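Dalwood Automation Workshop
Two-arm bench cell: maintenance and set-up meeting
Minutes, April

Present: cell lead, maintenance technician, controls engineer, bench operator (late shift), stores.
Apologies: safety adviser.
Meeting opened 9.15 am in the workshop office and moved to the cell for item 4.

1. Minutes of the previous meeting

Accepted with one correction. Under item 5 the torque driver was recorded as returned to stores. It was returned to the Povach line and has since been collected. Stores to amend the tool register.

2. Actions brought forward

2.1 Spare sensor cable for the left arm. Received from Kramer and booked in. One length only; the second is on back order.
2.2 Base bolts, both arms. Checked with the torque driver after its calibration. No movement on either base. Paint marks renewed.
2.3 Controller backup. Done for the right arm. The left arm backup stopped at the file check and has to be repeated. Carried forward.
2.4 Cleaning of the controller cabinet filter. Done. The old filter was worse than expected and the interval is to be shortened. See item 7.

3. Fault log

The controls engineer went through the log since the last meeting. The log stood at 193 entries, most of them door-open messages from normal loading. These are to be filtered out of the printed list in future so that the remainder can be read.

Of the remainder, fault code 1742 (loss of signal at the left wrist) came up 3 times. Each occurrence was on the late shift and each cleared on a restart. The operator reported that on the last occasion the arm was on its way back from the far left of the bench with the wrist turned close to its limit. The log does not record joint position at the time of the fault, so this could not be confirmed. The controls engineer will add joint position to the logged values before the next run.

There was some discussion of whether the fault lies in the cable, the connector at the bracket or the input card. The technician favours the connector. The card was swapped with the one from the right arm in the previous period and the fault did not follow it. It was agreed to treat the card as sound for the present and to work outwards from there.

4. Inspection at the cell

The meeting moved to the cell at 9.50 am. Both arms were held at the check position and the panel was locked before anyone reached in.
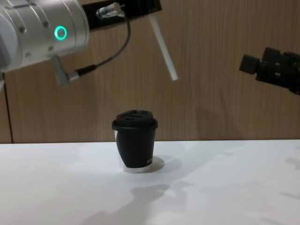
Cable routing on the left wrist was taken first. The technician had asked for a decision on whether the sensor lead should be clipped to the housing or left free between its two ends. The present routing follows the Geltholm fitting sheet, which calls for a free loop long enough to allow full wrist rotation and does not allow ties on the housing. From the gray connector under the silver housing the lead rises in a loose arc to the fitting on the black bracket, and hangs freely in between. The technician's concern is that a free loop can catch on the second gripper when the arms work close together. The controls engineer's concern is that a clipped lead will pull on the fitting when the wrist turns, and that this would produce the same fault we are trying to cure. Agreed: leave the loop free, fit a soft sleeve over the first part of the lead at the connector end, and set a keep-out zone in the program between the left wrist and the right gripper.

The wrist was then turned by hand in steps through its range with the signal monitor connected. No loss of signal was seen. The technician repeated the last part of the travel while pressing lightly on the lead beside the collar, again with no loss. The test does not clear the connector, as the arm was cold and had not been run. To be repeated at the end of a full shift.

5. Probe set-up

5.1 The white probe on the left arm is to be checked for straightness at each change of program. A bent probe gives a false tip position and the error grows with wrist angle. The check is to be made against the square on the bench, in two directions, with the result written on the cell sheet.

5.2 Approach height over a lidded cup. The program takes the height from the table surface and adds the cup height as a fixed value. Operators have been changing this value at the panel when cups from a different supplier are loaded. Agreed that the value will be locked and a short menu provided in its place. The height is to be measured to the raised rim of the lid, not to the recessed centre.

5.3 Approach speed in the last part of the move to be set at 100 mm per minute until the probe check has been in use for one full period. The operator noted that this lengthens the cycle. Accepted.

6. Right gripper

Finger screws found tight at the last service. The operator reports a slight delay on opening when the cell is first started. The technician suspects old grease in the slide. Gripper to be removed, cleaned and regreased at the next planned stop. The finger offset must be taught again after refitting, even if the same fingers go back in the same positions. This step was missed last time and cost half a shift.

7. Service intervals

Controller cabinet filter: from quarterly to monthly.
Wrist connectors, both arms: hand check weekly, with power off.
Bench surface: wipe down at shift end. No solvent near the probe.
Base bolts: unchanged.

The cell sheet will be reissued with these changes. Old sheets to be taken out of the folder and destroyed, including the copy taped inside the cabinet door.

8. Spares

Stores holds one lead, two probes and no bracket fittings. Two fittings to be ordered from Kramer. The price for a complete bracket assembly was queried and stores will ask for a fresh quotation. No order for the assembly until the end-of-shift test has been done.

9. Any other business

The operator asked for a second hook for the pendant on the loading side. Agreed.

The label printer is out of tape.

10. Actions

Controls engineer: joint position in log; filter door messages; repeat left arm backup; keep-out zone; lock height value and add menu.
Technician: sleeve on lead; end-of-shift wrist test; gripper clean and regrease; pendant hook.
Stores: amend tool register; order fittings; quotation for bracket assembly; printer tape.
Cell lead: reissue cell sheet; send these minutes to the safety adviser.

Meeting closed 10.40 am. Next meeting to be held after the planned stop, at the cell.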